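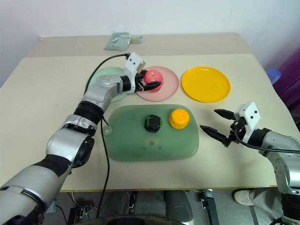 Sealed light fittings should not be the default for offices, stockrooms and corridors. They are the default at present, and most specifications I am asked to review repeat the choice without giving any grounds for it.

A sealed fitting has its light source, driver and lens joined into one housing that cannot be opened on site. When any of the three fails, the whole unit is taken down and thrown away. In my experience the part that fails is nearly always the driver. The LED board behind the lens usually has years of useful output left.

The refit at Hitholm shows the pattern. The building had 800 ceiling fittings, all sealed, all from one batch. By the time I was called in, 58 had gone dark or begun to flicker. Tetsuya Sugiyama, the site engineer, cut open every one of them on a bench. In all but 2 the board lit normally from a bench supply. The drivers had dried-out capacitors, a cheap fault in a part that an electrician could have changed from a stepladder, had there been a way in.

The usual defence is ingress protection. A housing with no screws has fewer paths for water and dust, and for a car park or a wash-down area I accept the argument. Indoors, over desks, it carries little weight. A gasketed cover with four captive screws will keep out anything an office ceiling is likely to produce. The Sotik depot has run fittings of that type above a loading bay, in worse air than any office, and the gaskets I inspected there in June were still soft.

A second defence is price. Sealed units are cheaper to buy, and purchasing departments compare the purchase price because it is the figure printed on the quotation. The cost of access, disposal and matching colour is left to another budget. Matching is the awkward one. A replacement from a later batch is rarely the same white as its neighbours, and Mayu Kubo, who handles complaints for the landlord at Hesell, tells me that tenants report a mismatched panel sooner than a dead one.

My own preference is for a separate driver on a plug connector, mounted beside the fitting and not inside it. It runs cooler there. It also lets the owner buy drivers from more than one maker, provided the output current is written on the label and the connector is a common type. Both conditions ought to be in the specification, in plain words, with a requirement for spare drivers to be delivered with the job. At Poon we asked for 100 and they fitted on one shelf.

There are limits to this. Very slim panels leave no room for a cover that opens, and some ceilings have too shallow a void for a remote driver. In those places I would still fit a sealed unit, and record the batch number on the drawings.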